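Kerbridge ships its new planner, and I finally got to poke at it

So the Kerbridge folks pushed out the new version of Tusow this month, and I've been waiting for this one since spring, so forgive me if I gush a little. If you don't follow this stuff, Tusow is the planning layer that sits between "the robot has seen some things" and "the robot's arms are moving." It takes what the perception side hands over, picks an order to do things in, and works out paths for two arms so they don't smack into each other. The last big release was good at tables. Give it a flat surface with stuff on it and it was happy all day. Give it anything with walls and it got nervous, and you'd sit there watching a spinner.

The new one is about walls. Sinks, bins, drawers, boxes, the inside of a dishwasher if you're feeling brave. I drove over to the Trerkidum lab, where Kerbridge does most of its home testing, and spent an afternoon getting in people's way.

Afia Ayaaba runs the planning team and she was nice enough to walk me through it while eating a very late lunch. The old planner, she told me, treated a basin as one big obstacle with a hole in it. That sounds fine until you think about what an arm has to do in there. The hand goes in, the wrist mostly goes in, the forearm hangs over the rim, and every one of those pieces has its own idea of what's safe. The old code would sample a pile of possible arm poses, throw nearly all of them out for touching the rim, and start over. You could hear the fans on the computer spin up.

"We were spending all our time saying no," she said. "I wanted us to spend it looking where the yeses are."

What they do now is build what she calls a mouth map (I love this name and I hope marketing never touches it). For every container the camera finds, the software works out the opening first, then the set of wrist angles that fit through the opening, and only then does it go looking for ways to reach the thing inside. It's a small change in order and it cuts out a huge amount of wasted guessing. On their in-house set of basin tasks, the median planning time dropped from 415 milliseconds to 70. I asked to see the log myself because I'm like that, and Afia turned her laptop around and let me scroll.

The second big piece is how it shares a space between two arms. Before, Tusow picked a boss arm and a helper arm at the start of a task, and the helper waited any time the boss was over the container. Safe, sure, but so slow to watch! You'd get one arm working and the other one hovering like somebody waiting for the bathroom. The new version hands out little chunks of space for little chunks of time, so both arms can be over the same basin as long as their chunks don't overlap. If one arm runs late, its claim gets longer and the other arm's plan gets redone on the spot. 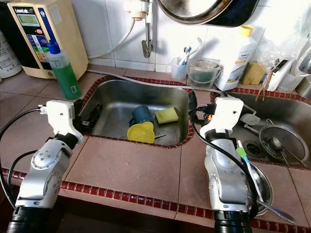 Does the planner need to know what an object is before it can plan a grasp? It doesn't need a name for it, only a shape and a guess at how stiff it is, and anything it can't guess about gets treated as soft and fragile until the gripper's force readings say something else.

That last bit comes from the perception side, which is Lourenço Pacheco's department. He was the one at the keyboard for most of my visit, and he was a lot more interested in talking about sponges than I expected. Sponges are hard! They squish, so the shape the camera gives you stops being true the second you grab one. A cup lying on its side is a different headache, with a big hollow the depth sensor may or may not see into. And a wire mesh strainer is close to the worst thing you can show a depth sensor, period. Half the points come back from the mesh and half from whatever is behind it, and you end up with a kind of ghost bowl.

Then there's stainless steel. Lourenço says shiny basins used to be where their runs went to die, with reflections turning up as objects that weren't there. The planner would then carefully steer around a reflection of its own arm, which I would pay money to watch. The new perception module keeps a score for how much it trusts each patch of depth, and it passes that score along to the planner in place of a plain yes or no on whether something's there. So the planner can decide to pass close to a doubtful patch slowly, or to move the camera a bit and look again, or to just go the long way.

I like this a lot. For years the hand-off between perception and planning in these systems has been a flat list: cup here, funnel there, go. All the doubt gets rounded off right at the spot where you'd want it most. Keeping it around costs some memory and some patience, and Lourenço admitted they fought over it inside the team for most of the winter. (Afia, from across the room: "He was right, don't print that.")

There's also a tooling update, and if you're a person who has to use this software and not only read about it, I think it might be your favorite part. It's a replay viewer called Baudry. You load up a run, drag a slider, and see what the robot believed at each moment laid over what the camera saw, with the claimed chunks of space drawn for each arm in its own color. When a plan fails, you click on the failure and it tells you which check said no. Not a code number, an English sentence! I clicked on one and got "right wrist housing would touch the basin divider on the way out." I've lost whole weekends to finding out less than that.

You can also change one thing in a replay and run the planner again from that point. Move the cup two inches, make the divider taller, tell it the left arm is slower than it is. Lourenço uses this to build tests. Any time something goes wrong on the real arms, the run gets saved, trimmed, and added to the set the software has to pass before a new build goes out. That set was up to 388 cases when I was there, and he named a few of them for me with real fondness, including one that's just called "spoon, why."

Okay, the gripes. Water is still not handled. I don't mean the arms mind it, I mean the software has no idea about it. A cup full of water and an empty cup are the same cup to the planner, so it'll happily tip either one. Afia says there's a flag you can set by hand to keep something upright, and I set it, and it works, but you have to know to set it. They want the force readings to pick that up on their own at some point. No promises on when.

Cables are the other one. Both arms on the test setup have cables running along the outside from the wrist, and Tusow models these as a fat sleeve around the arm. It's safe but it's wasteful, and you can see it turn down reaches that would clearly be fine. I asked if they'd thought about modeling the cable properly and got two sighs at once, so I think that's a yes.

And the install is still a bear. It took me most of an evening to get it going on my own machine at home, and the guide skips a step about matching your camera calibration to the arm base (it's in the sample config, near the bottom, in a comment). If you get a plan where both arms confidently reach for a spot a foot to the left of everything, that's what you missed. Ask me how I know.

Some other bits from my notes that didn't fit anywhere:

The planner now gives up sooner. There's a time limit per reach, you can set it, and when it runs out the robot backs off to a known pose and tries the next item on its list. Much less staring.

Old task files still load. You'll get a warning about the boss arm setting, and it gets ignored.

The simulator has basins in it now, 77 of them, with odd depths and lopsided dividers and a few that Afia described as "mean." You can drop in your own if you've got a scan.

Speech commands got pulled out into a separate package. If you use them, grab that too or your scripts will complain at startup.

Tusow is free for schools and for people messing around at home, same as before, and companies still need to talk to Kerbridge about a license. The new build and the Baudry viewer are on their downloads page now. Lourenço says a patch with the fixed install guide is coming in December, and he asked me to tell everybody to please send him their strainer recordings — the uglier the better.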